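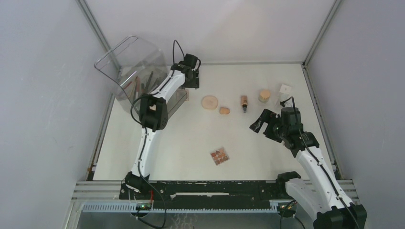 4. Filling the bin and setting out the small parts

Do this after the walls are up and the corner posts are tight (section 3). Top should be wiped and level.

4.1 Put the clear bin in the back-left corner. Push it right up to the back wall – no gap, things roll in there.

4.2 Lift the curved lid all the way before loading. Don't force it past the stop.

4.3 Long-handled tools go in first, handles up. Let them lean together to one side. Max load for the Livberg bin is 300 g. Heavier stuff goes in a drawer.

4.4 Lower the lid slowly. If a handle sticks out, take it out and turn it, dont press the lid down.

CAUTION: Blades and points always face the bottom of the bin. Fingers clear of the lid edge.

4.5 Small items go in a row on the back half of the table, to the right of the bin. Leave the front half free for work.

4.6 Keep the row 100 mm off the back wall so you can get a cloth behind it. Same for the right side wall, 100 mm.

Note: Order in the row is up to you. Most people put the things they reach for most in the middle. Tall items at the ends.

4.7 Check the row from the front. Anything hidden behind something else – move it.

Cleaning

Soft cloth, warm water, drop of dish soap. White top and gray walls can take a mild spray cleaner, the lid can't. No alcohol or glass cleaner on the clear parts, they go cloudy and wont come back.

Empty the bin once a month and shake out the dust. Replacement lid is part 4000 in the Prokia spares list, sold singly. Hinge pins come with it.

Next: section 5, labels.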